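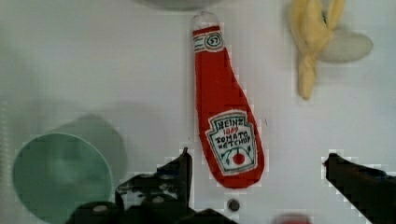 Hoveo Opens Its Hand-Guided Teaching Kit to Small Workshops and Schools

Hoveo today announced that Jokska, its kit for teaching a robot arm by demonstration, will go on general sale in March. Until now the kit has been available only to labs that signed up for the trial program.

Jokska lets a person show an arm what to do in one of two ways. The operator can take hold of the arm and move it through the job by hand, or sit at a desk and drive it with a smaller matching arm, called the leader. In both modes the software records the joint positions, the gripper opening and the view from a camera at the wrist. The recordings are saved in an open format and can be used to train a control policy on the customer's own computer.

During the trial, operators at four sites recorded 2312 demonstrations. Most were pick-and-place jobs on a tabletop, with soft toys, play food and cups as the objects. A soft ketchup bottle and a toy banana give way when they are gripped, and the operator has to judge how far to close the fingers. Those small decisions are what the recordings are meant to capture.

"People who had never used an arm before wanted to know how long it would take to get a useful recording," said Rowena Quiambao, who led the trial for Hoveo. "The first few are usually slow. They stop halfway, they back up, they come at the object from a bad angle. We ask them to keep those recordings and mark them. Some of our customers train on them and some throw them out, and the software leaves that choice to them."

The release version includes several changes that came out of the trial:

The leader arm now has a lighter trigger for the gripper. Operators at the Manalo training center reported sore fingers after long sessions with the old one.

Recordings can be paused and picked up again. Earlier versions ended the recording when the operator let go of the leader.

The wrist camera view is shown on the operator's screen during recording. In the trial version it could only be played back afterward.

A foot pedal starts and stops each demonstration, so both hands stay free. The pedal is included in the box.

A review screen lists every demonstration by task and operator. Files can be renamed, trimmed or deleted there.

Irnova, which runs evening classes in machine maintenance, took part in the trial from the start. Its students recorded 780 of the demonstrations, and 71 of those were done by moving the arm by hand. The rest used the leader arm. Quiambao said the split matched what she saw elsewhere.

"Moving the arm directly is easy to explain, and it is how we start every class," she said. "But your own hands get into the camera view, and it is tiring if you are doing the same task all afternoon. Once people have tried the leader arm they tend to stay with it. I still use the direct method when I need to show one exact position, such as how to line up over a cup."

Jokska fits on a standard workbench and runs from a wall outlet. It comes with the follower arm, the leader arm, a two-finger gripper, the wrist camera, the pedal and a printed setup guide. Customers supply their own computer and objects. Trial sites will receive the new trigger and the software update free of charge and do not need to send anything back. Recordings made with the trial software will open in the release version without conversion.

Orders can be placed through the Hoveo website or through Irnova's equipment desk. Schools and training centers may ask for a loan kit before they buy. Loans run for one month and include a remote setup session with a member of the Hoveo support team.

About Hoveo

Hoveo makes robot arms and recording software for teaching, research and light workshop use. Press questions should be sent to Rowena Quiambao through the contact page on the company's website.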